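Wed 26 May

I have promised to two readers that I will write about tables, and I kept postponing it. Today it rains in Stimstead, the laundry is hanging in the kitchen, and I have no more excuse.

The question in both letters was almost the same: which table should a person buy for working at home, when the work is with hands and paper and not only with a laptop? I translate manuals for a living and in the evening I bind books, so I need a table for both. I am not an expert on furniture. I have only sat at many tables and been unhappy at most of them.

## My grandmother's table was too high

The first table I remember was in my grandmother's kitchen. It was a dining table in the daytime and a work table after supper. She rolled dough on it, she cut fabric on it, and my uncle once repaired a motorcycle carburetor on it, on top of a newspaper, and she did not speak to him until Sunday.

This table was very high. My grandmother was short, so she had a little wooden step that she pushed under it with her foot. I always thought the step belonged to the table, like a drawer belongs to it. When I visited other families and saw no step, I wondered how they managed.

As a student I had the opposite. My desk in the dormitory was so low that my knees touched the underside, and somebody before me had stuck chewing gum there. I wrote my whole thesis with my legs stretched out to the left. Still today when I am very concentrated I turn my legs to the left, and my husband says I look like a mermaid.

## How I measure the height now

My neighbor Jarmila Hájek worked as a seamstress for 23 years, and it was she who explained to me that there is no one correct height. For sitting and writing, the top should be where your elbow is when your shoulders hang down. For standing and cutting, it should be lower than the elbow by the width of a hand. For pressing hard, as I do when I punch holes in a folded section, lower still, so that the weight of your body can help.

She told me to do this test before buying anything:

1. Put on the shoes you wear at home.
2. Stand by the kitchen counter and pretend to do your work for as long as a song lasts.
3. Notice if your shoulders went up.
4. If they did, the surface is too high for you. If your back hurts first, it is too low.

I did the test at the kitchen counter, at the windowsill, at the washing machine and at the dining table. The best was the washing machine. This was a little disappointing, but it gave me a number I could take to the shop on a piece of paper.

I would like to add something for people who share a table. My husband is a head taller than I am. We chose my height, and he sits on a lower chair when he works there. He agreed to this very quickly, and I suspect he has no plan to work there often.

## The surface

For a long time I wanted a shiny table. In the furniture shop the shiny ones look rich and clean. Then I bought one, secondhand, through Lendus, which is a board for used things that many people in our town use. The seller was Cherry Mae Dela Peña, and she was so friendly that she carried one end of it down three floors with me and gave me a jar of pickled papaya at the end. I still have the jar. The table I kept for only one winter.

The problem was the lamp. When I put a lamp on a shiny table, there are then two lamps, and the second one shines from below into your eyes. I moved the lamp left and right and I bought a different bulb. I even sewed a kind of skirt for the lampshade. In the end I covered the table with brown wrapping paper, and the minute the paper was on it, my eyes rested. So I had paid for a shiny table to cover it with paper!

From that time I look for a matte surface in a middle color. White is tiring when you work with white paper, you cannot find the edge of the sheet. Black shows each crumb and each thread. Brown is good, and gray is also good. Brown forgives coffee.

About material I have less to say. Solid wood is beautiful and moves with the weather; in the dry months my friend's table opens a crack wide enough to lose a needle. Cheaper boards do not move, but their corners suffer when you change apartments. I think a person who rents should buy the cheaper board and be kind to the corners.

If you can, take a larger top than you believe you need. The things you use will always spread to the edges, and what remains in the middle is the real table. I like it when I can lay a big sheet flat and still have a place for my elbow. A second, narrower surface along one side is even better for the things that wait.

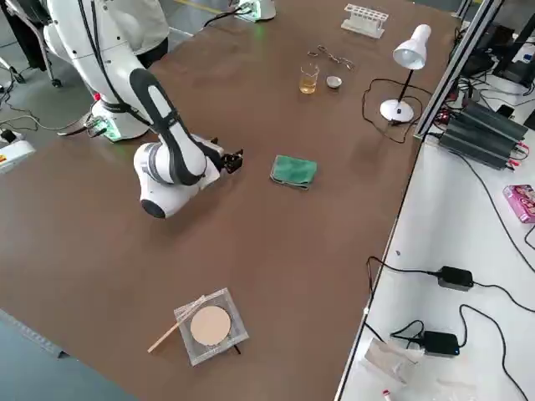 ## What it costs, with the things people forget

The table I have today came from Ševčík, a small joinery behind the bus station. I paid 892 for the top and the legs, and delivery was another 50. For our household this is a serious sum, and I saved for it from March of last year, putting aside what I earned from one customer only, a company named Eltier that makes manuals for garden pumps. I have translated the sentence "Do not operate the pump without water" so many times that I consider one leg of the table to be paid by this sentence alone.

There were also costs that I did not plan. I needed felt for under the legs, and a longer cord for the lamp. The chair that was good for the old table was suddenly a chair for a child. I found a better one on the street on the day when people put out their old furniture, and I only had to change one screw. A friend lent me the correct key for it and I must remember to return it.

I asked the joiner if I could save money by finishing the surface myself. He looked at me for a while and asked if I have patience. I said yes. He asked if I have a room with no dust. We have a cat and a wool carpet, so he did the finishing.

## Keeping it in order, or trying

I have read many articles where the author clears her table completely each evening. I tried it for one week. In the mornings the table was beautiful and I didn't know what I had been doing. All my small decisions from the evening before were gone: which section comes next, which thread I had chosen, where I had a doubt about a word. I had to think them all again from the beginning.

Now I do something in the middle. Everything that is finished goes away. Everything that is in progress stays, but it must go on one tray, and if it doesn't fit on the tray then I have started too many things. The tray is from my mother. It has a picture of a castle where none of us has ever been.

Some other habits that have stayed with me:

- Drinks stand on the chair next to me, never on the table. I learned it with a book of someone else, and I do not want to tell more about it.
- Scissors always go back to the right side, with the points away from me.
- I wipe the top with a damp cloth and then at once with a dry one. Soap leaves a film, and the film later goes into the paper.
- Glue that falls I leave to dry. Fresh glue becomes bigger when you rub it.
- The mail is not allowed here. It has its own place by the door, and there it can grow as much as it likes.

The last rule is the hardest. An envelope is so light, you put it down only for a moment, and on Friday there is a whole family of envelopes.

## Light and the wall

One of the two letters asked if the table should stand by the window. I think it should stand beside the window, with the light coming from the side where you do not hold the pen or the knife. I am right-handed, so my window is on the left. If you look straight out, you will see the street all day, and I know myself, I know now the names of five dogs.

It also helps me if I can walk to more than one side of the table. In a small room this sounds like luxury. But when I cut a big sheet I must go around the corner of the table with the knife, and when the table stood against the wall I turned the sheet instead, and each time it slipped a little. So we moved the bookcase to the hallway, and now guests have to pass it sideways with their coats on. They have been polite about it so far.

Jarmila came to see the new place last week. She stood at the table in her outdoor shoes, put both palms down, and said it was too low for her and correct for me. Then she saw the thread I am using and said it was too thick, and she is right, I had the same feeling and did not want to hear it. I have ordered the thinner one. When it arrives I will take apart the first two sections and sew them again, and next time I will write about thread, if anybody wants to read about thread.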